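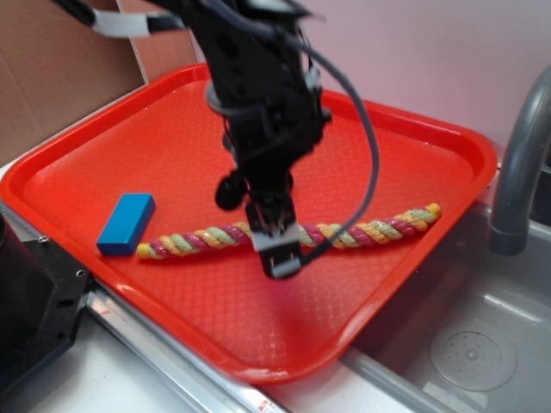 How I wash the dog's rope toys (and the tray I do it on)

I let rope toys go way too long. Our dog, Biscuit, drags hers through the yard, under the couch, into her water bowl, and then drops it in my lap like a present. So every other week I do a proper toy wash at the kitchen sink, and after a lot of soggy counters I've got a routine I like.

What you need

A plastic serving tray with a raised rim
Mild dish soap, the unscented kind
White vinegar
A big bowl
An old towel
An oven rack or a dish rack for drying

The tray is the part I'd push you on. Mine is a red-orange one with a bumpy textured floor, and I park it at an angle so one side hangs over the sink. Everything grubby stays on the tray and I can tip it out when I'm done. A baking sheet works too, but mine slides all over the place.

Step 1. Check it over

Lay the rope out flat and look at both knots. If strands are pulling loose, or there's a chewed spot you can poke a finger through, throw it out. Don't trim it and hope! My neighbor Siham Hajji trimmed hers and was back at the store with a new one in 2 days anyway, because her puppy went right for the cut ends.

Step 2. Shake and pick

Give it a good shake outside, then pick out the grass and hair. A wide-tooth comb gets the fluff out of the ends.

Step 3. Soak

Fill the bowl with warm water, one squirt of soap and half a cup of vinegar. Push the rope under until it stops bubbling and leave it for 40 minutes. I used to do 14 and the middle of the twist still smelled like pond.

Step 4. Squeeze on the tray

Move it to the tray and press down along the length with the heel of your hand, one end to the other. Flip and do it again. The water that comes out is disgusting (and very satisfying). Tip the tray into the sink, and keep a strainer in the drain, or you'll be fishing dog hair out of the pipe later. Ask me about last December.

Step 5. Rinse

Hold it under the faucet and untwist it a little as you go so the water gets inside. Keep going until there's no foam. The knots take the longest.

Step 6. Dry

Roll it in the towel, stand on the towel, then set the rope on the rack somewhere with a breeze. Mine takes overnight in summer and closer to two days when the heat's off. If the knots feel cool or squishy, give it longer. A damp rope goes musty fast.

Hard plastic and rubber toys can go through the same bowl after the rope comes out, just scrub them with a bottle brush and skip the towel bit. Wash the tray last with hot soapy water.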